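Re: [Clesmont-textiles] Folding jersey tees

Tineke Declercq wrote:
> Mine slide about on the bare table and the hems never meet. Does a cloth underneath help?

Yes, if it has some pile. I lay the shirt sideways, neckline to the left, and lift the hem by its corner before bringing it over.
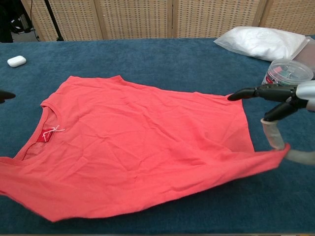 Smooth the creases across the body first — they shift the fold line by over 2 cm otherwise. Tuck any hanger loop inside the collar. Then sleeves in, and fold in 3 from the hem. On Saturday I'll try the same with the long-sleeved ones.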